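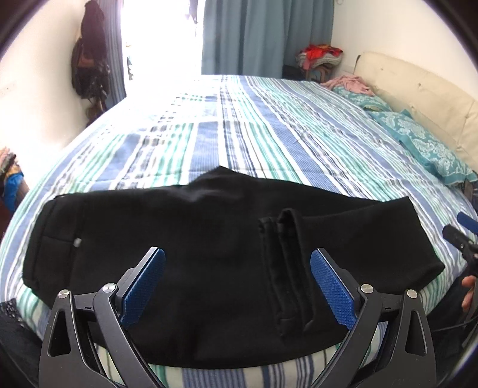 Black trousers laid flat on the bed.

Progress report, Kalstead seating and lamp range
To: Faith Nyanda, Preltance design fund
From: Jabari Odera, Sundon studio
June 20, 2022

Faith, short one this time, we are in the middle of the second prototype round and I'm writing between phone calls. Full accounts to follow with the next claim.

Where we are

Stool is done as far as drawing goes. Seat came down a bit after the sitting tests, legs splay less, stacks properly now. The old version scratched the one underneath every time. Wekesa redrew the joint under the seat and it is much cleaner, one screw where there used to be a bracket. Approved by me, approved by Cheetham's workshop, going to tooling.

Bench not done. Still sags in the middle with two adults on it. Tried a thicker top, looked heavy, hated it. Wekesa now has a rail hidden under the front edge. Sample due back from Cheetham soon, will send you a note when I've sat on it.

Lamp is the good news. Shade folds from a single sheet, ships flat, goes together without tools. Kerubo gave it to 5 people who had never seen it, no instructions, and all of them got there. One put it together inside out and we rather liked it, so that may become a second version. Not in this budget, don't worry.

Color

Settled on the dark green, the clay and a plain off-white. Dropped the yellow. It looked great on the card and cheap on the stool. Tumaini is still arguing for it.

Money

Spent 80 percent of the prototype line. More than planned at this stage, mostly the bench. Remaining work on stool and lamp is covered. If the bench needs a further round after this one I would want to move money over from the photography line, which we have hardly touched. Can you confirm wether that needs a form or just an email?

Also an unplanned 514 for couriers, two crates sent back and forth after the first lot of seats arrived with the wrong finish. Cheetham have agreed to take half off there next invoice, so the final number will be lower.

Late or at risk

Bench, as above.
Packaging. Supplier went quiet, Kerubo is getting a price elsewhere.
Safety testing on the lamp. Booked, but the lab wants the final cable and we only have a stand-in. Final cable is ordered.
Tumaini's leave overlaps with the catalog text. She is drafting the lamp pages before she goes, the rest can wait.

October launch still holds for stool and lamp. Bench I would call almost certain to slip, and I'd sooner show two finished pieces than three with one propped up at the back. If the fund needs all three at the launch under the agreement please say so now, we would have to drop other work.

Next

Tooling sign-off for the stool
Bench sample, yes or no
Lamp to the lab
Packaging price
Draft catalog pages to you for comment

Need from you: answer on the photography line, and which version of the fund's logo goes on the box. We have an old one and Kerubo thinks it changed.

Jabari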